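Sat in on the robotics club again because my nephew won't stop talking about it. Still not sold.

The pitch: 24 students squeeze a hand-held gripper all semester, a computer watches, and by spring an arm clears a table by itself. We'll see.

Budget was $2,000. I asked Dorota Nowakowski, who runs it, what happens if the thing learns nothing. She said then they write that up. Fair answer, I guess.

Teams of 4. Eliécer Salazar's team named theirs Vavus. They have a logo. They do not have a working grasp on anything round.

Also the demos are all on one clean pale table. My kitchen has never looked like that. I asked when they try a messy one and got "August, maybe."

Kids are learning to use calipers and argue politely, so fine. But "it will generalize" is carrying a lot of weight on that poster.

Going back at 2 with more questions. Dariusz Żak says I can have a turn if I quit heckling. 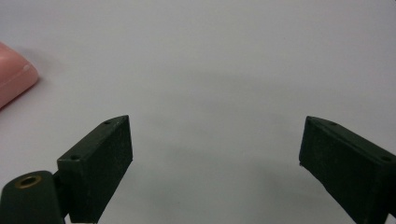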